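Unit 4 handout: setting up the two-armed mobile machine in simulation
Ellstead short course in robot upkeep
Notes by Augustina Quaye, revised 2018-04-09

Read these notes before the practical. You will set up the simulated machine from a cold start, check both grippers, and bring it to the point where it can be given its first task. The Skasedon cell comes in Unit 5 and is set up in another way.

The views to look at first are the wrist view, with both fingers open, and the view over the body, with both grippers up.
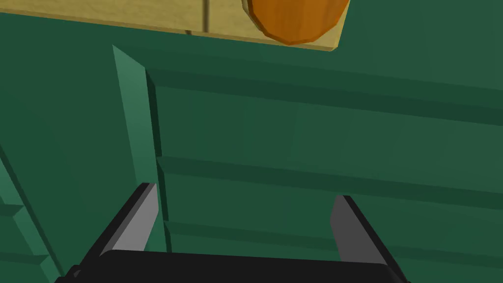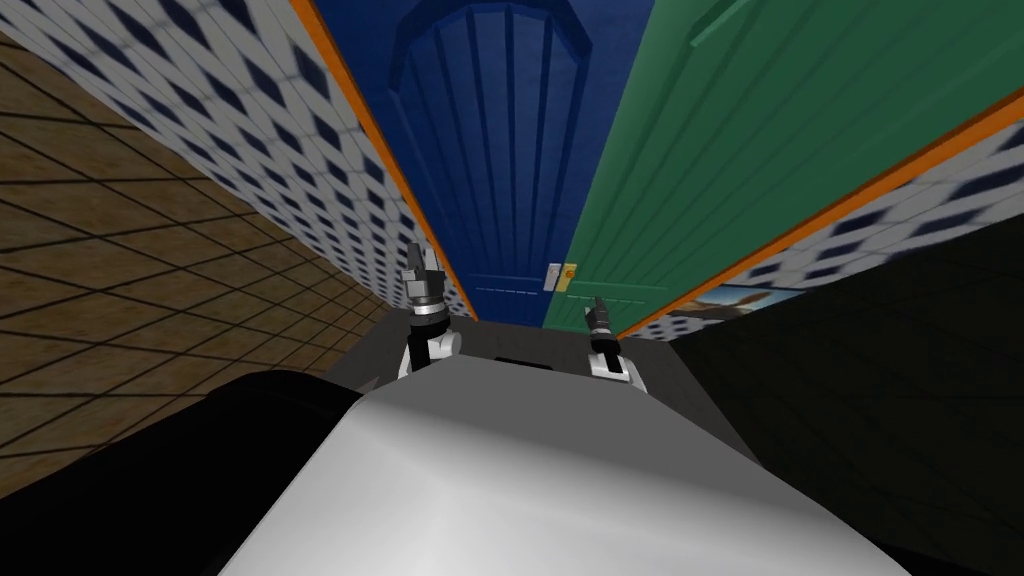

Subramaniam asked last year why we bother with a finger check when nothing in a simulation can wear out. The fingers don't wear, he said, but the file that describes them gets edited by everyone, and he had lost an afternoon to a finger offset that had been changed and never put back. He would do the check first, before loading any room. The order below now follows his advice.

Setting up

1. Start the simulator with no room loaded. Set the step rate to 600 per second.
2. Load the body file, then the left arm, then the right. If an arm is loaded before the body it will hang at the origin and you will have to start again.
3. Open each gripper fully, close it, and open it again. Write down both end readings. A fully open gripper should read 1153 and a closed one 254.
4. If the open reading is out, reload the finger file from the Flisetti folder. Do not correct it by hand – the next group will inherit your number.
5. Load the room. Doors and cupboards should be standing still when it appears. If anything drifts, pause and check the contact settings.
6. Switch on the wrist views and the body view. In the wrist view both fingers should show. If only one does, the view has been mounted the wrong way round.

Faults seen most often

Arm shakes when held still: the joint gain is too high. Bring it down to 59 and try again.

Fingers pass through a handle: contact is switched off on one finger. Check the left and right separately.

Body creeps on a flat floor: the wheel brake is not set in the body file.

For the practical, bring your readings from step 3 on paper. Work in pairs, one at the keyboard and one keeping the log, and swap over after step 4.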